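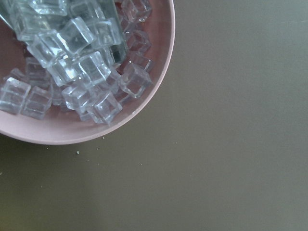 투명 큐브와 핑크색 볼

Grostarard 투명 장식 큐브
판매: Hadwood 생활잡화

음료 진열대, 쇼윈도, 촬영용 테이블에 얼음 대신 놓는 투명 큐브입니다. 녹지 않으므로 장시간 진열에 쓸 수 있습니다. 모서리는 살짝 둥글게 다듬었고, 조명을 받으면 모서리를 따라 흰 빛이 납니다. 바닥이나 그릇의 색이 비쳐 보이기 때문에 담는 용기에 따라 분위기가 달라집니다. 분홍 계열 그릇에 담으면 아래쪽 큐브에 분홍빛이 옅게 돌고, 흰 그릇에서는 색이 거의 없이 보입니다.

제품 정보
품명: 투명 장식 큐브
품번: 2283
소재: 아크릴
색상: 투명 단일
포장 단위: 소포장 80개입, 대포장 1000개입
용도: 실내 장식, 상품 진열, 사진 촬영 소품
구성: 큐브만 포함, 볼은 별도 판매

볼 안내
함께 쓰기 좋은 볼은 Flido 얕은 볼입니다. 무광 표면에 테두리가 약간 올라온 둥근 형태이고, 색상은 더스티 핑크, 아이보리, 회색이 있습니다. 품번은 191입니다. 깊이가 얕아 큐브를 조금만 담아도 내용물이 잘 보입니다. 깊은 유리 화병에 채울 때는 소포장 한 봉으로 부족할 수 있으니 용기 크기를 먼저 확인해 주십시오.

사용 방법
봉투를 열면 먼저 미지근한 물에 한 번 헹구고 부드러운 천으로 닦습니다. 운송 중 큐브끼리 부딪혀 생긴 고운 가루가 표면에 남아 있을 수 있습니다. 물기가 남은 채로 담으면 마르면서 얼룩이 생깁니다.
볼에 담을 때는 붓지 말고 손으로 몇 개씩 옮깁니다. 한꺼번에 쏟으면 모서리가 찍히는 경우가 있습니다. 평평하게 깔기보다 가운데를 조금 높게 쌓고 테두리 쪽에 한두 개를 떨어뜨려 놓으면 자연스럽습니다.
촬영에 쓸 때는 면장갑을 권합니다. 지문이 윗면에 남으면 측면 조명에서 눈에 띕니다.

음료 잔에 넣는 용도로는 판매하지 않습니다. 냉각 기능이 없고 식품 접촉용 제품이 아닙니다. 잔에 담긴 음료를 연출해야 할 때는 마시지 않는 촬영용 잔에만 사용하십시오.

세척과 보관
중성세제를 푼 물에 담갔다가 헹굽니다. 알코올, 아세톤, 유리 세정제는 표면을 뿌옇게 만들 수 있으니 쓰지 마십시오. 식기세척기와 열탕 소독도 사용할 수 없습니다. 연마제가 든 수세미는 잔흠집을 냅니다.
보관할 때는 원래 봉투나 뚜껑 있는 상자에 넣고 직사광선을 피합니다. 먼지가 앉은 큐브는 마른 천으로 문지르지 말고 물로 먼저 씻어 냅니다. 장기간 창가에 두면 색이 누렇게 변할 수 있습니다.

주의 사항
삼킬 위험이 있으므로 영유아와 반려동물의 손이 닿지 않는 곳에 두십시오. 얼음과 비슷하게 보이기 때문에 실제 얼음 통 옆에 진열할 때는 구분 표시를 해 주십시오. 촛불이나 발열 조명 가까이에 두지 마십시오. 바닥에 떨어진 큐브를 밟으면 미끄러질 수 있습니다.

자주 묻는 내용
크기가 모두 같은지 묻는 분이 많습니다. 같은 금형에서 나오지만 마감 과정에서 미세한 차이가 생깁니다. 줄을 맞춰 쌓는 용도라면 차이가 보일 수 있습니다.
내부에 작은 기포가 보이는 제품이 섞여 있을 수 있습니다. 제조 특성이며 교환 사유에 해당하지 않습니다. 금이 가거나 모서리가 깨진 경우는 교환해 드립니다.
색이 들어간 큐브는 현재 취급하지 않습니다. 지난 11월에 들어왔던 연파랑은 재고가 소진되었고 재입고 계획이 없습니다.

사용 후기
Precious Jacobs: 카페 계산대 옆에 두었습니다. 오후에 해가 들면 예쁩니다. 다만 먼지가 잘 보여서 일주일에 한 번은 씻습니다.
Tumelo Lekota: 음료 사진 찍을 때 씁니다. 가까이 찍으면 얼음과 차이가 나고, 배경으로 두면 괜찮습니다. 봉투에 깨진 것이 하나 있었는데 교환 요청은 하지 않았습니다.
Macarena Villalobos: 볼 색이 화면보다 조금 어둡습니다. 큐브는 만족합니다.

배송 및 교환
평일 오전에 접수된 주문은 당일 출고합니다. 대포장은 무게 때문에 별도 상자로 나가며 볼과 묶음 배송이 되지 않습니다. 교환은 수령 후 7일 이내에 신청해 주십시오. 개봉한 봉투는 파손품이 있는 경우에만 접수합니다. 파손 부위가 보이는 사진을 주문 번호와 함께 보내 주시면 됩니다.

대량 주문 및 견적 담당: Vlasta Georgiev
페이지 수정일: 2025년 1월 24일 금요일

관련 상품
Flido 얕은 볼 (더스티 핑크, 아이보리, 회색)
Bezerra 진열용 집게
Grostarard 투명 받침대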